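Breltinthorpe College
Household and Personal Care Services, Level 2
Unit 7: The dressing table and washstand
Course handout, issued 12 Mar 2024
Prepared by Villads Bech, Course Leader

1. Purpose of this unit

This unit is concerned with the small articles that a person uses every day for grooming: the brush, the comb, the cup or tumbler, and the surface on which they are kept. Students will be expected to set out such articles neatly, to clean them by a suitable method, and to return them to the place where the owner expects to find them.

The unit carries 26 guided hours. Practical work takes place in the Frandsen Room. Written work is to be handed in at the Trevent building before the end of May.

2. The surface

A dressing table should be cleared before it is cleaned. Articles are lifted, not pushed, as grit beneath a cup will mark a painted or polished top. Wipe from the back edge towards the front, using a cloth that has been well wrung out, and dry the surface before anything is put back.

A plain white top is a good surface on which to practise. Hairs and dust show up readily, and so do the rings left by a damp cup.
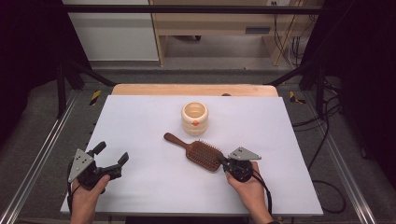 Students should begin with only two articles, a cup and a hairbrush. When these can be set out and put away without hesitation, a comb, a hand mirror and a covered jar may be added. It is better to work slowly with a few things than to crowd the table.

3. The hairbrush

The paddle brush has a broad, flat head, usually with bristles set in a cushion. It is suited to long or straight hair and is found in most households.

Daily care. Remove loose hair with the fingers or with the tail of a comb, working from the edge of the head to the middle. Tap the brush lightly, bristles down, over a sheet of paper.

Weekly care. Prepare a shallow bowl of warm water with a little mild shampoo. Dip the bristles only. A brush with a wooden handle must not be left to soak, as the wood may swell and the finish may lift. Rinse the bristles in clean water, shake the brush gently and lay it bristles down on a folded towel. Allow it to dry fully before it is returned to the table.

A cushioned head needs particular care. Water that enters through the small air hole found on many cushions is slow to dry. Where the cushion has taken in water, press it gently with the towel and allow a second day.

Brushes are personal articles. A brush belonging to one client must never be used on another, even after washing.

4. The cup

Cups kept on a dressing table may hold combs, cotton wool or hair grips, or may simply be there because the owner likes them. Ask before changing the use of any article.

Cups with a straight, smooth side can be wiped in one movement. Those with a shaped side take longer, as dust and hair spray settle in the grooves. Use a soft, dry brush first - an old make-up brush does well - and then a damp cloth drawn round each groove in turn. Raised decoration should be cleaned around with a cotton bud and never scraped. 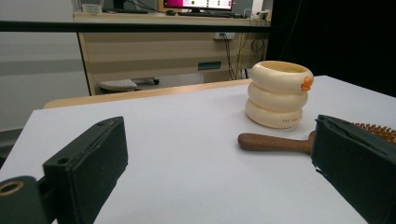 Figure 1. A cream cup in three rounded tiers, set behind a wooden-handled hairbrush.

Lettering on a cup should be treated as delicate unless it is known to be under the glaze. Dab the area and avoid cream cleaners.

5. Setting out

The usual arrangement places taller articles towards the back and flat articles in front of them. The handle of the brush should point towards the hand that will take it up. For a left-handed client with the brush laid across the table, the handle therefore points to the left. Leave enough room between articles for each to be lifted without touching its neighbour.

Where a client has limited sight or reach, the client's own arrangement is always to be followed, even where it differs from the one given above. Make a short sketch before clearing the table and work back to it.

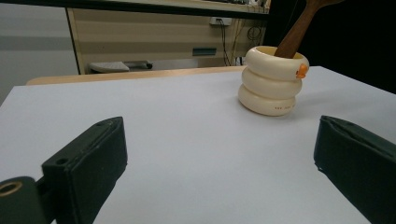
The front of the table should be left free wherever possible. Clients commonly rest their forearms there, and a clear space also allows the mirror to be drawn forward.

6. Practical task

Working in pairs, set out a cup and a brush for a right-handed client, then for a left-handed client. Clear the table, clean both articles by the methods in sections 3 and 4, and record the steps on the Pinon worksheet. The pass mark is 80 per cent. Completed worksheets should be marked with the unit code, 2,167, and the names of both students.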